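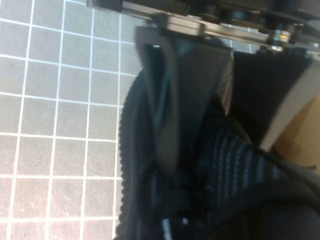

Dark knitwear on the gray mat, small white tag showing.

Every April the sewing room goes through the same argument, and every April the knits win. I wrote in the last newsletter that I would cover folding in this one, and several of you wrote back to ask whether I meant paper. I meant sweaters, hats, cuffs, scarves, the lot. It is April 30, 2023, the radiators in the Nurham building are off, and the winter things have to go somewhere.

First, the mat. A gridded cutting mat is the best folding surface in any sewing room, and the quilters hate hearing it. They bought theirs for strips and triangles. Mine has spent most of its life under wool. The lines give you something to square a hem against, and a knit that looks straight to the eye will usually show itself to be a parallelogram as soon as you put it over a grid. Old mats are fine for this. Scratches and pale smudges that would annoy you while cutting silk make no difference to a sweater, so if you've been meaning to retire yours, demote it.

The mat I'd keep away from is one somebody has been cutting felt on. The fibers get down into the slits and black knits pick up every one of them. Wipe it with a damp cloth, let it dry, and then run a strip of tape across it. You will be disgusted, and you'll feel better.

Now, black. I own too much of it. So does everyone who answered the wardrobe survey in the winter issue, apart from Dionysis Drakos, who owns one black sweater and has worn it to every meeting I can remember. The trouble with storing black knitwear is that in October it is all the same garment. You reach into the box for a hat and come up with a sleeve. Last fall I spent 15 minutes trying to work out which way up a cowl went before I realized it was a leg warmer, and I don't know whose.

My fix is to fold with the tag out. This runs against everything my mother taught me. A tag was to be hidden, like the wrong side of embroidery. But a little white tag on a dark pile is the only landmark you're going to get, and if it sits at the front edge of every fold you can read along the shelf without pulling the stack down on your head. If you cut your tags out because they itch, put a few stitches of white thread in the same place. If you cut your tags out because you're proud, I can't help you.

Ribbing comes next, and ribbing is where people go wrong. They fold across it. A sharp crease across the ribs, left under weight until fall, will still be there at New Year's, and no amount of steaming has ever talked mine out of it completely. Fold along the ribs where you can. Where you can't, roll. I roll anything with a deep rib and stand the rolls on end in a shallow box, which looks like a tray of licorice and takes up more room than I'd like.

A word on bunching. Do not put a knit down in a heap "for now." I have a chair that has been holding things for now since the Korville trip. A heap of fine rib is at its most comfortable in a heap and will try to stay one. If you only have a minute, spread the piece flat on the mat, get the edges lying more or less along the lines, and walk away. It can wait flat much better than it can wait crumpled.

Some of you asked about mothballs. No. I don't care how your aunt did it. Cedar blocks are pleasant and I use them, though I have never been convinced the moths read the packaging. Clean the things before you put them away, close the lid properly, and look in once or twice over the summer. I paid for a dozen fancy lavender bags from Liapis one year — 12 of them, tied with ribbon — and the only creature that showed any interest was the cat.

Boxes, then. Euan Moncrieff has been telling people at the Thursday-or-whenever group that he stores his in vacuum bags, and I would like it on record that I disagree with him. They're wonderful for bedding. For a knit with any loft in it, you are pressing a pie crust. Euan says his come back after a night on a hanger. I've seen what comes back. We remain friends.

What I use is a plain lidded box, with the heavy things at the bottom and an old pillowcase over the top. Write what's inside on the end of the box, where you'll see it, and be specific. Mine used to say WINTER, all of them, which was accurate and no use whatever. Now they say things like BLACK, THIN, SCRATCHY NECK.

Mending: do it before you store. I know. I have a basket in the Sulance cupboard that says otherwise. But a dropped stitch in April is a hole by November, and dark yarn is miserable to mend in November light. Take it to the window on a bright morning, put a pale cloth behind the work so you can find the gaps, and use a blunt needle. If you can't match the black, go for a navy or a blue-gray and pretend you planned a stripe. Blacks never match anyway. Put any two side by side in sunlight and one turns out brown.

On the subject of yarn, the swap shelf has been restocked, mostly with things that were on it before. There's a large quantity of fingering weight in a color the donor called mushroom. Almost 400 yards of it are already wound. Please take it. Please don't bring it back in a different bag.

The folding evening will be in the back workroom as usual, tea supplied, 30 places, bring your own knits and your own mat if you have one. People without a mat can share, but not with me, because I spread out. If you have one of the big ones that has to travel flat, don't leave it in a warm car while you run errands. They warp, and then you have a very large green or gray potato chip and nothing to square a hem on.

Next issue is supposed to be about buttons. I've got a jar of them on the table waiting to be sorted, and it will probably still be there when you come by. Send your button questions to the usual address, and if the leg warmer is yours, it's on the hook by the door.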